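Bare fingertips or pads? Our club can't agree
4 min read

trillska_mentor
Hello everybody, and thanks in advance for reading what is going to be a long one. I help with the after-school robotics club at Trillska, and we have two student teams sharing one shop this season. Both are building a hand-held gripper for the pick-and-place challenge, the one where a student carries the tool around and records grasps before anything gets put on an arm. The kids on the first team want to leave the fingers exactly as they came off the bench, with plain squared ends. The kids on the second team are sure that's going to cost them points and want rubber pads glued on before anyone does another run.

I've been going back and forth on it myself. There are 19 objects in our practice bin, everything from a glue stick to a tennis ball, and the plain tips do fine on a good many of them. It's the smooth, round things that get away. We have until the Saturday scrimmage in November to settle it, and I would love to hear what other clubs have done — especially if you've tried it both ways.

gearbox_grandpa
Welcome! Leave them plain for now, is my vote. I've coached at Ostlow long enough to see a lot of pads go on too early, and once there's rubber on the ends the kids stop thinking about where the fingers meet the object. A plain tip shows you a bad grasp right away. If the thing tips or squirts out, you came in crooked, and the student gets to work out why. I had a team that practiced bare for three weeks and then put the pads on, and they were a pleasure to watch.

Could you put up a look at the fingers from the tool's own camera? It's hard to say much about approach angle without knowing what your operators are seeing.

trillska_mentor
Happy to! It's the first team's gripper, opened up, nothing in it. You can see the squared ends facing each other and the screw holes along the top, which is what the second team has its eye on for mounting pads. The ends have picked up a few scuffs, which I don't mind one bit.

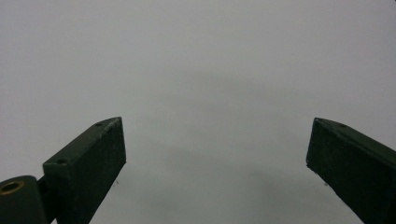 noodle_torque
What's the reason for practicing on a plain background before moving to the real field?

gearbox_grandpa
It takes one problem away while the students learn the tool. With nothing else around, they can watch the fingers and the object and get used to how fast things close, and then the clutter of the real field is the only new thing to deal with later on.

servo_sunday
I'm going to disagree with the gentleman from Ostlow, in a friendly way, having been on the other side of this as a student not so long ago. Pads first! A beginner who drops the tennis ball six tries in a row isn't learning about approach angle, she's learning that she's bad at this, and then she goes and joins the yearbook. Our team used a strip of the thin rubber drawer liner, cut to the size of the finger end, with double-sided tape. It cost next to nothing and came off clean when we wanted to change it.

And if those screw holes do take a small machine screw, I'd make a little printed cap that bolts on. Then both teams can use the same fingers and swap in a minute or so, and nobody's feelings are hurt.

gearbox_grandpa
That's a fair point about the yearbook, and I've lost a couple that way myself. I still wouldn't glue anything. Tape, fine. Bolted caps, even better, as long as the screw heads sit below the surface and don't catch on the cloth items.

alipour_build
Jumping in from the Alipour team. Whatever you choose, check the rules for maximum finger width first, because a cap adds to it on both sides and we got caught by that at inspection. We had to sand ours down in the hallway with a line of people behind us, and it was not our finest hour. Also, please mark your caps left and right. Ours looked identical and weren't.

noodle_torque
Has anyone tried the Usell foam tape? Our supply closet has a whole roll and I'd hate to buy something else.

servo_sunday
We did, for one meet. It grips nicely when it's new but it squashes, and by the afternoon the fingers were closing farther than the kids expected. I'd use it for practice and change it often.

trillska_mentor
You are all so kind to write this much! I read the thread out loud to both teams after school and there was some cheering for each side, as you can imagine. The plan now is to run the whole bin bare this week and write down every drop, then do it again with drawer liner on tape, same students, same order. Two of the kids have already started drawing up the bolt-on caps, and I've sent them off to look up the width rule before they print a thing. I'll post the drop sheets when we have them.

alipour_build
Please do. And bring a file to inspection anyway.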